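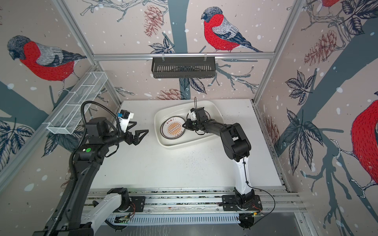 Rehomed conure came back after 3 weeks, won't eat pellets anymore

Posted in Birds > Parrots > Behavior and Feeding

I foster for a small bird rescue and I have a green-cheeked conure named Nulico who went to a new home in May and was returned after three weeks. The family was nice about it. Their work hours changed and he was alone most of the day and screaming. He is four years old as far as we know and had a clean vet check before he left.

Before he was adopted he ate pellets in the morning and chopped vegetables at night with no trouble. The family switched him to a seed mix because he "seemed to like it better." Now he is back with me in the same cage in the same corner, and he throws the pellets on the floor. He will eat seed, millet and the inside of a grape. He picks at the chop but mostly he just moves it from one side of the bowl to the other.

I have tried:
Mixing pellets in with the seed (he sorts them out)
Wetting the pellets with a little warm water
A different bowl, because he used to be funny about bowls
Eating next to him at breakfast

He is also quieter than he was. He steps up fine and he sleeps fine, but he doesn't want his head scratched and he used to beg for it. Droppings look normal to me. I don't know if I should push the food issue now or let him settle first. I also have another application waiting on him and I don't want to send him out eating nothing but seed.

How long would you wait, and what is the best way to get him back on pellets?

Diệp Thái

3 answers

Đức Vương
I have kept conures for 15 years and have taken in a few returns. I would let him settle first, but keep an eye on his weight while you do it.

Get a gram scale if you don't have one. A cheap kitchen scale with a perch or a small box on top is fine as long as it reads in single grams. Weigh him every morning before breakfast and write it down. A bird can look like he is eating when he is only cracking things and dropping them, so the bowl won't tell you much. If he loses more than a few grams over a couple of days, call the vet and stop trying to change anything.

For the first week I would give him the seed he is used to, in the amount he finishes, and leave a second dish of pellets in the cage all day. Don't mix them. Mixing taught mine to dig, and then I had seed and pellets all over the floor. After that, start giving the pellets first thing in the morning when he is hungriest and hold the seed back for an hour. Then two hours. If he hasn't touched the pellets he still gets his seed. You are not trying to win an argument with him.

Two things that worked here when nothing else did. One was crushing the pellets to powder and shaking it over damp chop, so he got the taste while going after the corn. The other was putting them in a foraging cup with a paper lid. One of mine would not eat a pellet from a dish but would rip open a paper cup and eat the same pellet out of that – I still do it that way with her.

The head scratching will probably come back when he's ready. Mine have taken anywhere from a few days to two months. Offer a finger, and if he leans away, leave it. I would put the application on hold until he is eating properly and his weight has been steady for a while. If the people are right for him they will wait. You could have them come visit in the meantime.

One more thing, ask the first family which brand of seed they bought and whether they gave him people food. My last return had been living on toast.

halilovic_birds
just stop giving seed. he'll eat when hes hungry. ours did

Prastham Aviary Mom
Please don't do what the answer above me says. Small parrots can get into trouble fast if they go without food, and some of them don't recognize pellets as food at all, even ones that ate them before.

I agree with the first answer on nearly everything. I would add a vet visit sooner, even with the clean check in May. Quieter plus picky is usually stress after a move, but birds hide being sick, and he has been in somebody else's house for three weeks. It will also give you a starting weight from their scale to compare to yours.

Also check that it is the same pellet. We had a whole room of birds go off their food one winter and it was because we had bought the larger size. They didn't care for the big pieces. Went back to the small ones and it was fine by the next morning.

Does he have a neighbor? If you have another bird that eats pellets well, feed them where they can see each other, with him in his own cage. Mine learned more from watching our old cockatiel than from anything I did.

Reply from Diệp Thái
Thank you. It is a different size, I went and looked at the bag. I ordered the small ones and I have a vet appointment for him. The scale is out on the counter and he walked onto it by himself for a piece of millet, so I have a first number written down. I'll let the other family know he isn't ready yet.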